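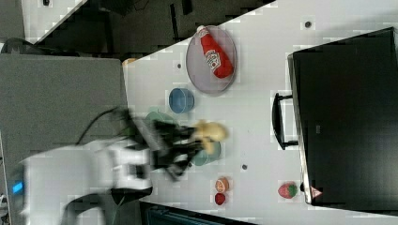 Demonstration table, Titis Learning Kitchen. Ketchup on its plate, bowls alongside.

Titis Facilities Board > Furnishings and Play Equipment > Standard layout for the kitchen table
13 replies

Bemovano_Programs
Members are invited to comment on the standard layout for the kitchen table before it is adopted in June. The present proposal keeps one large plate at the back of the table, with the bowls placed near it. Food pieces would be stored separately and brought out by the session leader. Comments should be confined to the layout. Questions of purchasing belong in thread 3309.

carnegie_rooms
Our site does not support separate storage for the food pieces. Small items kept in a closed bin are seldom returned to it. 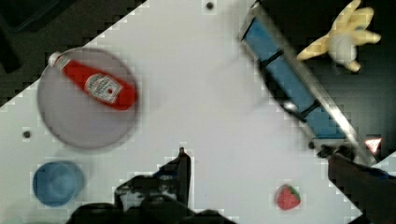 Osomach_Supply
Placement of the small pieces deserves more attention than the draft gives it. A visitor should be able to find each piece without moving a larger one. The strawberry, set down by itself on the white surface, meets that test; the same piece inside a bowl would not. We recommend that the draft require clear space near the front edge.

carnegie_rooms
We can agree to clear space. We cannot agree to an empty table at opening, as the draft now implies.
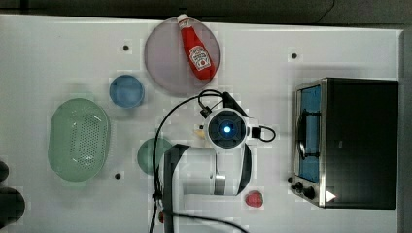

titis_eastroom
With respect, the draft implies no such thing. Section 20 states that the plate and bowls remain out at all times — only the food is stored. Our concern is the colander. It takes up a great deal of room and should be optional for smaller tables.

Osomach_Supply
The colander should remain. Rinsing and draining are part of the activity plan, and a bowl is a poor substitute.

Bemovano_Programs
Both positions have been noted. The revised draft will list the colander as standard, with an exception available on written request. A mug will be added to the list.

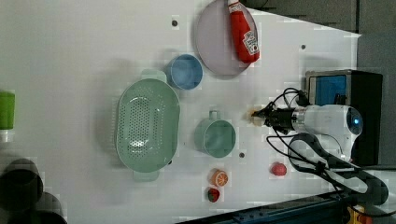
Colander and mug in place, with orange, strawberry and a round red piece toward one side.

carnegie_rooms
We accept the revision and will submit a request for an exception on storage.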